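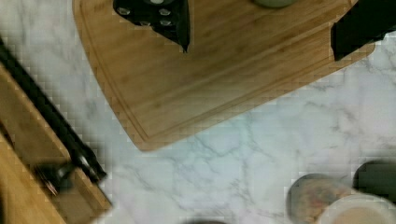 Wrist camera view, gripper fingers over a cutting board at the Trikdale test kitchen.

The planner lead at Stirkon has maybe ten minutes before the next run. Coffee first, then grasp planning.

"Marble is the worst," she says. "Gray veins everywhere. Our old segmenter thought a vein was a board edge, so it planned a grasp on the counter." Fixed in January, mostly. The team relabeled 452 wrist views by hand and retrained over a long weekend.

And the planner itself? Slower than she'd like. It used to take more than 700 milliseconds to replan when the depth map changed. Now the fingers get a short list of 11 candidate poses and the controller picks one on the fly. "Dumb idea, works great."

Wood grain she doesn't mind. Cropped views she does. "At the wrist you never get the whole board. You get a corner and a bit of groove, and teh software has to guess the rest." So the pose estimate gets carried over from earlier views, with a decay term she's still tuning.

Next up is Anley, thier log viewer. Replays a run with the plan drawn on top. Release date? "Ask me after lunch." Then she's back at the keyboard.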